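Lecture 7. Grasp Faults in Simulation: the Lost Box Problem
Handout, course Robot Handling Systems, Lastdale, 1 October 2019
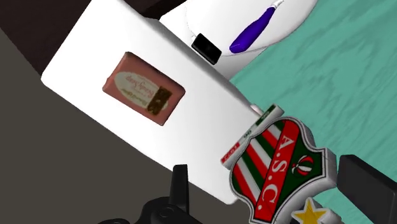 Fig. 7.1. White box at the gripper finger, simulated table with small objects at the far end of the box.

7.1 What happened
In May our group ran the Pritach test series in simulation. The task was simple: grasp one object, lift it, carry it to the target and release. From 2982 runs, 659 ended with a fault. We expected most faults in the approach phase. The log showed a different thing. The largest group of faults came after the gripper had reported "grasp OK".

7.2 The fault
The controller accepted a grasp when the finger position stayed constant for 300 ms. This condition is true when the object is held well. It is also true when the finger only pushes on one side of the object and the object is blocked by its neighbors. In the second case the lift starts, the box turns, and it falls on other things.

Please look at Fig. 7.1 with this in mind. The finger touches the lower side of the box, and the box lies diagonal to the view, with the badge and the narrow striped object close to its end. From one such view it is not possible to decide if the grasp is good. Students often write "held" in their reports in this situation. Write "contact" until you have checked the force.

7.3 Why the camera did not help
A large object near the camera hides what is behind it. Also, the pose estimator used the printed label of the box, and when the label is seen upside down the estimate can jump by half a turn.

7.4 Correction
a) Check force on both fingers, not position only.
b) Lift slowly for the first 70 mm, then compare the pose again.
c) If the pose changed, lower the object and open. Do not close harder.

After correction a) alone the fault still appeared with light boxes. Why? Prepare your answer for the next lecture, and bring the log of your own runs.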